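Robot Cell Practice, Session 4: House Rules, Real Standards, and the Gap Between

Handout to go with Monday's talk. Simão Cordeiro

Bring this back next week with your own notes in the margins, please. I collect them, I read them, and the best scribbles end up in the next version.

Where we left off

Last session we got as far as the difference between a law, a standard and a house rule, and then the fire alarm went, so let me pick it up from there. A law you have to follow. A standard is what a lot of experienced people agreed was a sensible way to do something, and it turns into something you have to follow when a contract or a regulator says so. A house rule is what we wrote on the whiteboard at Prullville after somebody got a fright. All three matter to you, and the house rules are the ones you'll break first (I did!).

The main standard you'll hear about for industrial arms is ISO 10218. Part 1 is mostly for the people who build the robot, and Part 2 is for the people who put it into a cell and connect it to other things. That second group is you. Even if you only bolted a new finger onto a gripper, you changed the application, and the risk assessment needs another look. For mobile bases there are other documents, and we get to those in March.

Risk assessment, the short version

Ask what could hurt a person, how badly, how often somebody is near it, and whether they could get out of the way. Write it down. Then do something about it, in this order:

1. Get rid of the hazard if you can. A rounded finger beats a sharp one with a warning sticker.
2. Guard it. Fences, light curtains, scanners, speed limits in the safety controller.
3. Tell people. Signs, training, this handout.

Students love number 3 because it's cheap. I get it, but a sign doesn't stop an arm. If your write-up jumps straight to signs, I'll hand it back.

And assess the whole job: the arm, the gripper, the part, the table, the cables, the program. I once graded a report of 29 pages on a cell called Bravo that never said what the robot was picking up! Lovely diagrams, though. A foam block and a glass jar are two very different afternoons.

Who gets to press what

Our house rules for moving the arm:

One person holds the pendant. That person is the operator and nobody else gives the arm commands, from a laptop or anywhere else.

First run of any new program is in manual reduced speed, with the enabling switch held. ISO caps that mode at 250 mm per second at the tool. It feels painfully slow and you'll want to skip it – don't.

Say "moving" out loud before you move. Yes, even when you're by yourself. It's a habit, and habits are only worth having if they work on the days you're tired.

Check the emergency stop at the start of the shift by pressing it. Looking at it is not a check. Log it with your initials.

If you stop the arm for any reason you didn't plan, write two lines in the log before you restart. What happened, what you changed. "Fixed it" doesn't count as a line.

Moataz Belkadi keeps the log over at Bundside, and he has the neatest one I've seen anywhere. Go and ask him to show you. He found a worn connector last spring just by reading back through it and spotting the same odd stop on the same joint, week after week.

Reaching in

Most of the close calls I've had reported to me came from hands, and hardly any from programs. An object rolls into a corner, the gripper keeps missing it, and somebody leans over to nudge it. It takes a second. Everybody thinks they're faster than the arm.

So: no hand goes into the bin or under the tool unless the arm is in a safe stopped state and the operator has said "stopped" back to you. A paused program doesn't count. A paused program may just be waiting for a signal, and the signal could be you bumping a sensor. And if you're going to be in there for more than a quick nudge (changing fingers, say), that's maintenance, so power off and lock out with your own lock and your own tag.

Cables and bench setup

I go on about cables, I know. An outside cable run on an arm has to follow every joint through its full travel with slack to spare, and without so much slack that a loop can snag on the tool or on the wall of a bin. Jog each joint slowly to both ends of the range your program uses and watch the loops the whole way. Then do it again with the gripper down at its lowest pick. 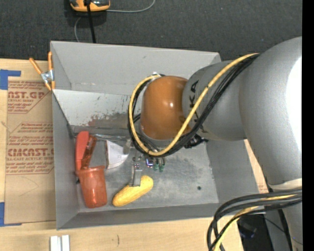

Then there's the bin itself. If it can slide, your taught positions are wrong and you won't know until the finger hits something. Clamp it or fix it down, and give it a push by hand before each session. Think about where the clamp handles point, too, and put them in your collision model if the arm ever swings over them. I've lost a clamp that way, and the clamp came off better than the finger did.

Keep only what the job needs within reach of the arm. Spare material, tools, coffee (please, no coffee) all live on the other bench. At Motis they do a walk-round every 20 cycles and I thought that was over the top until I tried it for a week. We don't require it here, but I do it now.

Mixed objects need one extra step: list them. Hard, soft, thin, see-through, breakable. Set the grip force for the weakest thing on the list unless your program can tell them apart, and write down what the arm should do when it drops something. "Try again forever" is a bad answer, so set a limit and have it stop and call for a person.

For next time

Pick any cell you have access to and do a one-page risk assessment. One page, really. Name the task, the people nearby, your three worst hazards and what you'd do about each one, in the order from the list at the top.

Read the house rules sheet on the door of room 104 and mark one rule you think is wrong or out of date. I mean it, I changed 2 of them last year because students argued well.

Questions by email or catch me after class. I'm usually in the lab until the lights go off.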